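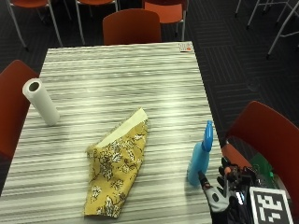
A paper towel roll and a folded yellow cloth on a striped tabletop.

My power bill came in last week and I did what I always do, which was put it under the fruit bowl and pretend it was junk mail. When I finally opened it there was a letter tucked in behind, on the nice thick paper, telling me the coal plant at Ustness will be running for another 3 years past the date we were all promised. The owners, Flallia, are very pleased. The letter used the word "reliability" so often I started to hear it in a radio announcer's voice.

I want to say up front that I'm not one of those people who thinks you can switch the whole thing off on a Friday and have a lovely weekend. I like my heater. I like my kettle even more. I grew up within sight of the Ustness stacks and half the kids on my street had a parent on shift there, so when people in the city talk about that plant like it's a bad smell somebody should open a window on, I get my back up. It paid for our footy jumpers. It paid for the swimming pool!

But I've read the extension deal (all of it, over two evenings, with biscuits) and I think it's a dud, and I think it's a dud even if you love coal.

The bit that bothers me is who pays when the old girl breaks down. Under the new arrangement, Flallia gets a standing payment for keeping the units available, and "available" turns out to be a very roomy word. A unit can be off for repairs and still count, so long as the repairs were planned, and the company gets to say which ones were planned. I've got a ute older than some of my workmates and I'd love a deal like that. It'd be up on blocks in the driveway and someone would be sending me a cheque.

Then there's Tomoana. If you don't follow this stuff, Tomoana is the wind and battery project that was meant to be ready by the time Ustness shut. It's been sitting there with its approvals done and no line to plug into, and the line keeps slipping. Last I heard it was May, and before that it was the May before. Every time it slips, the argument for keeping the coal going gets a bit stronger, and every time the coal gets extended, the rush to build the line goes out of everybody. I don't think that's a plot. I think it's what happens when you pay people to wait.

My brother-in-law reckons I'm being unfair, and that a late plant is better than a blackout. Sure. I'd even go along with 12 more months, with the money tied to actual power coming out of the actual fence. What I can't swallow is a long extension signed before anyone has put a firm date on the line, with the tab going on household bills.

And the workers get less out of this than you'd think. Nearly 1,359 jobs depend on the plant once you add in the contractors, going by the flyer that came round, and there's not a line in the deal about what any of them do afterwards. The retraining centre at Felto was going to open this year. It has a sign and a car park. I drove past on the way to my sister's and there was one bloke eating his lunch in it, and good luck to him, it's a nice spot out of the wind.

If I was running things – and I can't get the bins out on the right night, so take this how you like – I'd put the line first, open Felto properly while people still have a wage to live on, and make Flallia show its repair schedule to the rest of us before it sees another cent.

Submissions on the deal are still open, and there's a form at the library if you'd rather not do it online. Mine's written. I just have to find a stamp, and pay the bill.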